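FOR IMMEDIATE RELEASE

Romier opens a second tablecloth shop, and this one has a mending counter

STENDOW, March. I've been selling table linens out of one narrow storefront on Riviere Street for 8 years, and I'm so happy to finally write this: Romier is opening a second shop! It's in Stendow, in the old shoe repair place by the bus stop, and the doors open this month at 9 in the morning.

If you've shopped with us before, you know what we do. We sell cloths for tables people really eat at, cut to the size you need and hemmed in our own back room. The new place will carry all of that, plus napkins, runners and the wipe-clean line we call Pluster (more on that in a minute, I could talk about it all day).

I've always thought the kitchen table is the hardest-working spot in any house. Ours gets breakfast, homework, the mail, and whatever came out of somebody's pockets. Plant prints on a cream background are still what people ask me for most, and I get why. They're cheerful, they go with nearly any dishes, and they don't make the room feel dark in winter.

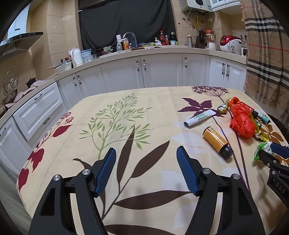

What's new in Stendow

The big thing is the mending counter. For years customers have brought me cloths with a burn mark or a torn hem and asked if I could save them, and I've had to take them home and do it on my own time. Now there's a proper counter with two machines and good light. Drop off your cloth, whether you bought it from us or inherited it from your grandmother, and we'll look it over with you and give you a price on the spot. Small hem repairs start at $5.

We'll also have a remnant bin near the door. Those short ends make great shelf liners and drawer liners, and my own pantry is full of them.

About Pluster

Pluster is our coated cloth, and it comes in 5 prints this spring, two of them florals. You wipe it down with a damp rag and a little dish soap. Please don't put it in the dryer! I say this to every single customer, and every spring at least one cloth comes back to me stuck to itself. If yours has been folded in a drawer for months, lay it flat on the table overnight with a few heavy books along the creases. Most of them will relax by morning, and the stubborn ones usually need another night.

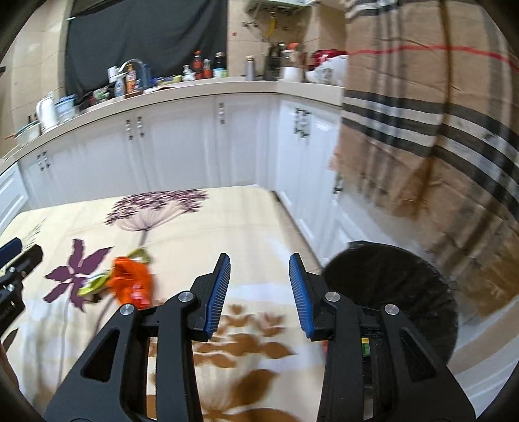 For a rectangular table, measure the top and then add 8 inches on each side for a nice everyday drop. Go longer if you like a dressier look, but if you have little kids (or a cat who climbs) I'd stay short. Round tables are a bit trickier, so just bring me the distance across and we'll work it out together at the cutting table.

Opening month offers

All through opening month, hemming is free on any cloth cut in the Stendow shop. Custom sizes take a little longer than usual while we get settled, so if you need one for Easter dinner, come see us early. The Riviere Street shop keeps its regular hours and isn't going anywhere.

Romier Table Linens, 909 Stendow Road, next to the bus stop. Parking is in back. Reporters and bloggers are welcome to stop by either shop for a look around or a fabric sample, and I'll put the coffee on.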